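The by-election that Pringle forgot to be bored by

I have covered council politics in this corner of the county for 12 years, and I can tell you that a by-election in Pringle ward is usually the sort of thing you could miss by popping out for milk. Not this one! When the last councillor packed it in over the Sokard Lane car park (more on that in a minute, sorry), three parties and two independents piled in, and for a month I couldn't buy a loaf without somebody pushing a leaflet into my bag.

The car park, then. The council wants to sell it to a developer called Brirnura, who would put flats on it and leave 8 public spaces at the back. There are 150 now. People who had never been to a meeting in their lives turned up in June and stood along the walls, and the leader of the council made the mistake of telling them the matter was "largely settled". You could hear the groan from the street.

Roscoe Okafor was one of the people standing. He runs the key-cutting place opposite the bus stop and he'd come, he told me, only to find out what time the shouting would finish. He put his nomination papers in the week after.

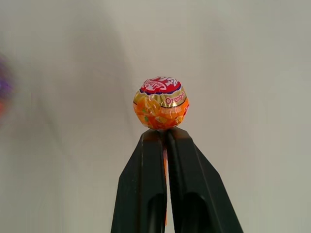
Orange flavour, still in its wrapper.

I followed him round the Niltisska estate one wet evening and I have never walked so slowly. Every door was a conversation. One woman wanted to talk about bins, then her hip, then bins again, and he wrote it all down in a notebook that was coming apart in the rain. His rival Chenxi Hou was working the other side of the same road, and the two of them kept waving at each other over the parked cars, which I thought was rather lovely until I remembered they disagree about nearly everything. She backs the sale, by the way. She says the ward needs homes more than it needs somewhere to leave a hatchback, and she said it on doorsteps where she knew it would go down badly. I liked her for that.

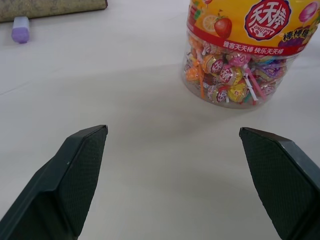 Turnout is what everyone frets over in a contest this size, and both camps had their theories. Hou's people went for phone calls, dozens of them, mostly at teatime. Okafor's lot set up a stall by the chemist and talked to whoever stopped. Children are marvellous at making parents stop, as any old hand will tell you, and a friendly stall will hold a family in one spot long enough to get through the whole of the parking question. 

The count was in the sports hall, with the badminton lines still showing under the tables. Okafor got 734 votes and won with a bit to spare. Hou shook his hand, then shook mine for some reason, and went off to find her coat.

He takes his seat on 2nd January, and the car park is the second item on the agenda, straight after apologies for absence. The ruling group has lost its majority by one, so his vote matters a good deal more than he'd bargained for. I asked if he was nervous. He said he'd been reading the standing orders in bed and could I explain what a substantive motion was. I had a go. I'm not sure I got it right.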